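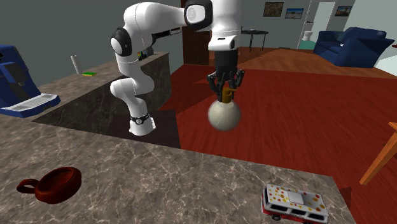
Visit Report: Household Robotics Open Day, Fetthorpe

Purpose of the visit

Members of our housing services team attended the December open day at the Kadlec laboratory in Fetthorpe. We were asked to report on whether machines can yet take on ordinary chores in the supported apartments we manage at Zelham. The visit lasted one afternoon and was led by Iveta Skála, who heads the laboratory's work on kitchen tasks.

What was presented

Most of the program took place on screen. The laboratory builds simulated homes and has its arms practice in them before any hardware is used. Visitors followed several sessions in a kitchen with marble counters, where the job was to pick up an item and hold it securely. Ms. Skála told the group that the software, known as Jarnia, had completed 1752 attempts at this kind of task during the fall, and that a full batch can run to up to 2000.

The items are chosen to be awkward. A round-bodied piece with a narrow neck gives two fingers very little to close on, and a mug lying on its side has to be approached differently from one standing up. Staff at the laboratory regard clearing a counter as a harder assignment than vacuuming a floor, a task for which products have been on sale for years.

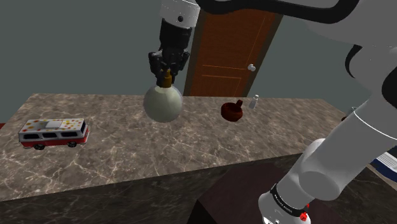

The laboratory does not yet rate its system on whole chores. It rates single actions: reach, grip, lift, place. Putting these together into something a resident would recognize as tidying up remains the main difficulty. Ms. Skála was direct on this point and advised us against planning any purchase on the basis of the demonstrations.

Questions from visitors

Our group asked about speed. A person can clear a small counter in 2 minutes. The laboratory's target for the same job is 45 minutes without help, and this has not been met outside simulation. We also asked about wet dishes, glass and pets. Wet surfaces are not modeled at present. Glass is included in some sessions, but breakage is not scored. Pets have not been considered.

A visitor from a packing firm asked whether shop-floor work was closer to being ready. The answer was a qualified yes - a packing line presents the same parts in the same place, while a kitchen is different every morning.

Findings for Zelham

We do not recommend a trial in the apartments at this time. Residents who need help with dishes and counters should continue to receive it from the support staff, and the hours set aside for this should stay in the budget.

We do recommend keeping in contact with the laboratory. Ms. Skála has offered to send us the results of the next batch and would welcome a list of the chores our residents find most tiring. The Monday staff meeting has been asked to draw up this list, with carrying, reaching and lifting recorded separately.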